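Olelari Small Cars list
Subject: Re: storing loose models, original boxes or not
Date: 4 December 2016

On the Olelari list, a member in Nishad wrote:
> I have 292 loose cars and no boxes for most of them. They are in
> a dresser drawer on a towel and the paint is starting to chip where
> they knock together. Does anyone use lidded boxes? I looked at the
> Flarnomen trays but the slots are too narrow for anything with
> fenders. Also, does wax do any good on yellow?

I gave up on drawers in August for the same reason. Mine are in plain lidded boxes now, one layer deep, with a strip of felt between the rows. I have 215 cars put away like that and no new chips so far.

The Flarnomen trays are fine for flat-sided trucks. I sent mine back. Lolidik sells a wider one, but you have to cut the dividers yourself and the lid costs extra.

On the wax, I don't use it. I wipe them with a soft dry cloth and leave it at that. Wax gets into the window edges and dries white, and on yellow you will see it.

My Beetle is one of the loose ones. The gloss on it is all from the cloth.
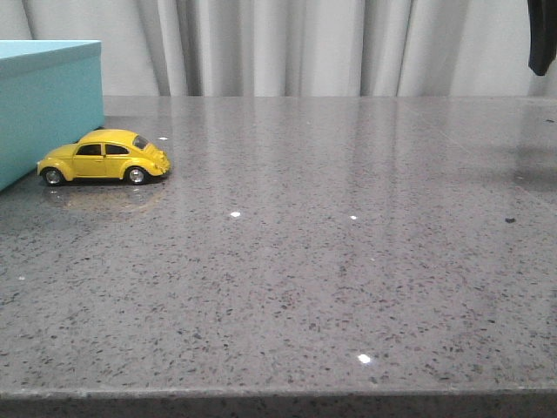
Yellow Beetle, next to one of the boxes.

If you go with felt, buy the kind without glue on the back. The glue came through on my first batch and I had to throw it out.

I still need a spare front axle for a 1908 delivery van if anyone is breaking one up. Reply off list please.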